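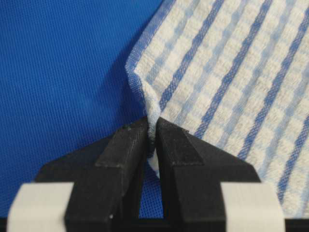 The town that kept its wash house

On a Sunday morning in Zaltstead the queue starts before eight. Most people bring their own bags. A few bring prams, and one man comes down Mill Row with two duvets tied to a sack truck. The doors open at a quarter past and the big machines are all taken within minutes.

Zaltstead has 1283 homes and, until ten years ago, two launderettes. Both shut in the same winter. What was left was the old public wash house on Bratu Street, which the council had used as a store for road signs. It reopened after a long argument about the roof and is now run by a small company called Clala, which rents the building for a low sum and keeps the prices down in return.

Laurențiu Sima manages it. He came to the town to work in a hotel laundry, and when the hotel closed he asked for the job here. He says the work is much the same, only the customers are present.

"In a hotel you never meet the person who used the towel," he says. "Here they stand next to you and tell you where they got it."

A wash costs £5, drying included. The takings cover the gas, the water and two wages. In a good week the place handles 571 loads. August is slow and the first cold week of October is always the busiest, when the winter bedding comes out of cupboards smelling of cupboard.

Towels are the largest part of the trade. Sima's advice on them is short. Wash them at 60, leave out the softener and do not fill the drum past two thirds. Shake each one before it goes in the dryer. He folds in half lengthways, then across, and presses the air out with his forearm.

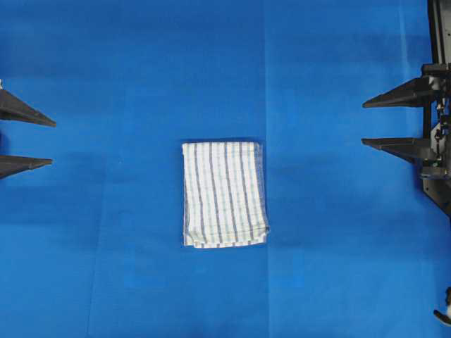 A striped towel, folded and laid flat.

Abdelghani Hamdy has used the wash house since it reopened. He has a machine at home but it sits under a stair and will not take a blanket. He comes with a newspaper and stays for the full cycle, and he remembers the building from before, when his aunt paid by the half hour for a stone trough and a mangle. The troughs are still there along the back wall. People sit on them.

The next question is the boiler. It was made by Stakon, a firm that stopped trading years ago, and parts have to be found second-hand. A new one would cost more than the wash house clears in a year. Clala has asked the council to share the bill, and a petition by the change machine has passed 1000 names.

The council will look at it in the spring. Until then Sima lights the boiler himself at half past six and waits by it until the needle comes up.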